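Jul 5, 2020

Bench tidy, Pokside room. Started late, Yu-na Ban had the key.

Wash bottles first. Emptied the old ones, rinsed 2 times, refilled from the new carboy. Labels are a mess, half of them smudged, redo with the Osura marker not the cheap one. Red caps = DI water from now on, pls stick to it. Ethanol goes back in the cabinet at nigth, no exceptions.

Blue divided trays: wash bottles lie in the far compartment, keep the nearest one free for whatever you're running that day. No tips, no gloves, no pens in there. Wiped the marble-look bench with the Zunis stuff, leaves streaks, wipe again with plain water.

Counted pipette tips, 46 racks. Enough til December if Seok stops borrowing them.

Still to do: drain trap, balance check, order 20 spare caps. Will get to the caps monday
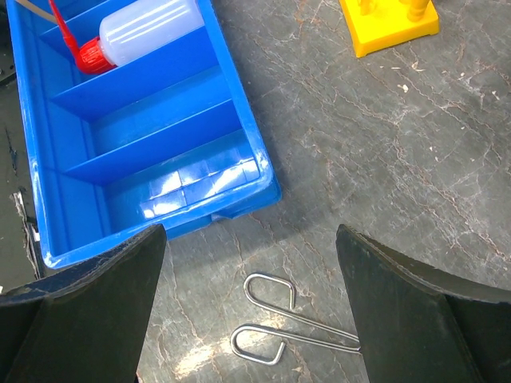 or Yu-na can, she has the catalog login. Trap smells again btw, run the tap a minute before you leave.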